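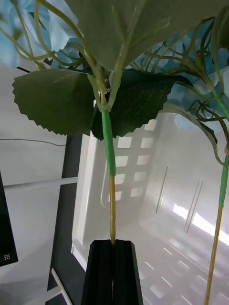
Photo: Sofia Kokkinos

How I clean my fake flowers (and the rest of the dusty stuff on the shelf)

I used to be a snob about artificial flowers. Then we moved into the house on Mockus Lane, where the front hall gets no sun at all, and I killed two ferns and a very expensive peace lily in one winter. So now I have fakes, plenty of them, and I've made my peace with it. What I hadn't planned on was the dust! A real plant drops its old leaves and grows new ones. A fabric one just sits there getting grayer until your sister-in-law runs a finger along it.

Several of you wrote in after my June post on lampshades asking about this, so I've put everything I know in one place.

The weekly bit

Use a hair dryer on the cool setting, held at arm's length, out on the porch if you have one. Start at the top and work down. Please check that it really is on cool - a lot of silk-type flowers are put together with hot glue, and hot glue lets go. I lost most of a hydrangea that way and found the petals behind the radiator months later.

For the leaves I like a soft makeup brush, the big fluffy kind for powder. Support the leaf from behind with your palm and brush from the stem out toward the tip. If you go the other way you'll catch every little point on a toothed leaf and end up with fraying.

The salt bag

My neighbor Sigita Butkienė swears by this one and she's right. Put half a cup of plain table salt in a big paper grocery bag, add the flowers heads down, fold the top over and shake it gently for a minute or two. Take them out, shake off the salt over the sink and look at what's left in the bag. Yuck. Cornmeal works too, but it gets stuck down in roses and you'll be picking it out with a toothpick.

Don't do this with anything beaded, glittered or older than you are.

Washing

Only if you have to, and test one leaf first, on the back, with a damp white cloth. If color comes off on the cloth, stop there and go back to the brush. Reds and deep purples are the worst for it.

If the test is clean, fill a bowl with cool water and one squirt of dish soap, swish the heads around, rinse quickly and hang them upside down from a clothes hanger with pins. Don't let the stems soak. The wire inside most of them rusts, and floral tape goes gummy and starts to unwind when it gets wet. I leave mine overnight and give the leaves a little pinch and tug along the middle in the morning to get their shape back.

Badly creased leaves can be ironed if they'll slip off the stem. Lowest setting, no steam, a cotton dish towel on top, and count to five. Plastic leaves, no! Dip those in warm water, flatten them with your fingers and let them cool on the counter.

Fixing a sad stem

If the tape has come loose, peel it back to a good spot and re-wrap with fresh green floral tape. It only sticks when you stretch it, so pull as you go, and turn the stem with your other hand. (I spent a whole afternoon thinking I'd bought a bad roll.) Overlap each turn by half and squeeze the end down hard.

For a stem that has snapped, lay a piece of 16-gauge wire alongside the break and tape over the lot. Cut stems with wire cutters and never your good scissors. My husband's good scissors, fine.

Too long for the vase? Bend the bottom up into a hook instead of cutting. You'll want the length back one day, and the hook helps it grip.

Storing the off-season ones

I keep mine in a long flat box under the spare bed, with tissue between layers and nothing heavy on top. Mārtiņš Paju at the hardware store told me to stand them in a tall mailing tube, which is good for single stems but hopeless for anything bushy. Keep them out of the attic if yours gets hot, and out of the sun wherever they are. Mine by the kitchen window faded to a sort of dishwater color in one summer.

While the brush is out

It does the piano keys, the tops of picture frames and the pleats on those lampshades. The whole round takes me 15 minutes with the radio on. Wash the brush afterward with a drop of shampoo and dry it lying flat, or the bristles come loose.

Next time it's wicker baskets, so send me your worst ones.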